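Turkedum Cigar Notes, data card

Version 2, Oct 25, 2018
Maintained by Siobhán Phelan

Summary

Turkedum is a table of tasting notes and measurements for hand-rolled cigars. It holds 845 records, one per cigar smoked. Each record gives the size, wrapper type, storage conditions and burn time, plus a free-text note written by the taster. All text is in English.

Files

notes.csv — one row per cigar, UTF-8, comma separated, header in the first line
sizes.csv — lookup table of format names with nominal length and ring gauge
boxes.csv — one row per box, with box code as printed and date opened
photos/ — unsorted pictures, not linked to rows

Fields in notes.csv

id: integer, never reused. Gaps are deleted rows.
line: Pulaline, Rullix, Noonan or other.
format: key into sizes.csv.
length_mm: measured, not nominal. Taken before cutting.
ring: measured at the middle of the cigar with a ring gauge card. Box-pressed cigars are left blank.
wrapper: claro, colorado, maduro or unknown.
humidity: relative humidity of the cabinet on the day, in per cent.
draw: 1 (plugged) to 5 (loose).
strength: 1 to 5, judged at the halfway point.
burn_min: minutes from lighting to the band. Relights are not subtracted.
taster: initials.
note: free text.

Missing values are empty strings. A zero in burn_min means the cigar was put down early, and such rows should be dropped before taking averages.

Collection

Four tasters contributed. Cigars were rested in the cabinet for at least two weeks after delivery, then smoked singly, with water only. Bands were left on, so the tasters knew what they were smoking and the strength scores should be read with that in mind. Repeat samples from the same box share a box key but were not always smoked by the same person.

The Rullix rows were typed up from paper cards. Where handwriting could not be read the word is replaced by [?].

Changes since version 1

- wrapper split out of the note field
- ring gauge re-measured for all Noonan petit coronas
- duplicate box keys merged
- burn_min changed from hours and minutes to minutes

Known problems

The cabinet hygrometer read two points high until it was recalibrated. Earlier humidity values have not been corrected. Draw scores from taster KD run lower than the rest on the same boxes. Several Pulaline robustos were logged under the old format name; sizes.csv carries both.
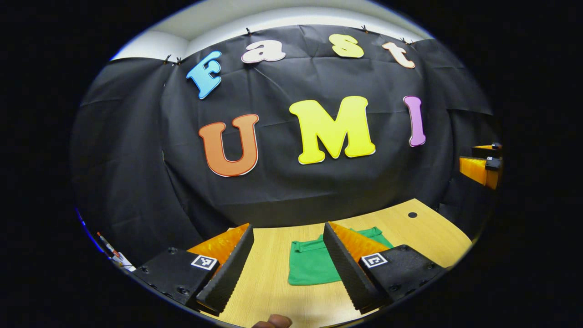
photos/: coloured letters on black fabric, "Fast" over "UMI".

Use

Free to copy and adapt with credit to the maintainer. Prices are not included and will not be added. Corrections should quote the row id and the field name. The next revision is planned for November and will add a cut column (straight, V or punch).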